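Regalos con foto incluida

Llevo una semana dándole vueltas a un correo y prefiero soltarlo por escrito. Lo mandó la asociación de comerciantes de mi barrio y cuenta que la campaña de juguetes de diciembre ha sido un éxito rotundo: 254 regalos entregados a familias «en situación delicada». Venía con muchas exclamaciones y con el enlace a un álbum de fotos.
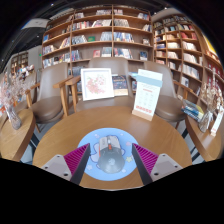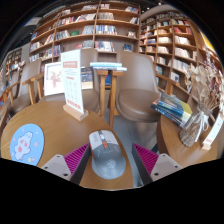

El ratón y la alfombrilla azul, sobre la mesa redonda.

El número y lo que no cuenta

Doscientos cincuenta y cuatro regalos. Muy bien. ¿Para cuántos niños? El correo no lo dice. Escribí para preguntarlo y me contestaron, con mucha amabilidad, que habían participado 12 comercios y que la respuesta del vecindario había sido emocionante. No era mi pregunta. Volví a escribir y ahí sigo, esperando.

No sospecho que nadie se haya quedado con una muñeca. Lo que me chirría es que se cuente lo que sale de la caja y nunca a quién llega. Si un niño recibe cinco cosas y su vecino de rellano ninguna, el total queda igual de bonito en el cartel.

Tampoco sé quién decidió la lista. La inscripción se hacía en el mostrador de la papelería Hallow, en horario comercial, con un formulario en el que había que explicar por escrito por qué se necesitaba ayuda. En el mostrador. Con gente detrás haciendo cola para las fotocopias. Conozco a dos familias que lo leyeron, doblaron el papel y se fueron a casa. Esas no salen en ninguna estadística.

El álbum

Las fotos de la entrega son lo que peor llevo. Hay niños con la cara perfectamente visible, sujetando el paquete junto al logotipo de Kanitz, que puso el dinero para el papel de envolver y una pancarta bastante más grande que los paquetes. Supongo que los padres firmaron algo. Me pregunto qué se firma cuando tienes delante a tu hijo de siete años y a una señora con una bolsa en la mano.

A mí de pequeño me tocó estar en el otro lado de una de estas colas, y me acuerdo del jersey que llevaba puesto. Del juguete no me acuerdo. En el colegio se supo, porque esas cosas se saben, y entonces ni siquiera existían los álbumes compartidos.

Lo que sí me parece bien

Me han acusado de aguafiestas (en mi propia casa, el domingo, a la hora del postre), así que voy a intentar ser justo. El año pasado, la gente de la calle Sakamoto hizo otra cosa: vales de 19 euros, canjeables en cualquier tienda de la zona, repartidos en un sobre a través de las escuelas. Sin foto y sin pancarta. Los padres compraron lo que les pareció y lo pusieron ellos debajo del árbol. Hubo quien compró zapatillas. Hubo quien compró una tarta, y alguien se escandalizó por la tarta, cómo no.

No se ha repetido. Según me dijeron, «tuvo poca visibilidad». Me quedé un rato mirando esa frase.

Mi propuesta, que nadie me ha pedido

El año que viene pienso dar dinero otra vez, porque quejarse sale gratis y me doy cuenta. Pero antes quiero saber cuántos hogares hubo este año, cuántos se quedaron fuera y si el formulario va a seguir encima del mostrador. También agradecería que el álbum se borrase. Lleva 9 días colgado y se puede abrir sin contraseña; lo he comprobado desde el teléfono de mi cuñado.

Si me contestan, lo pondré en los comentarios.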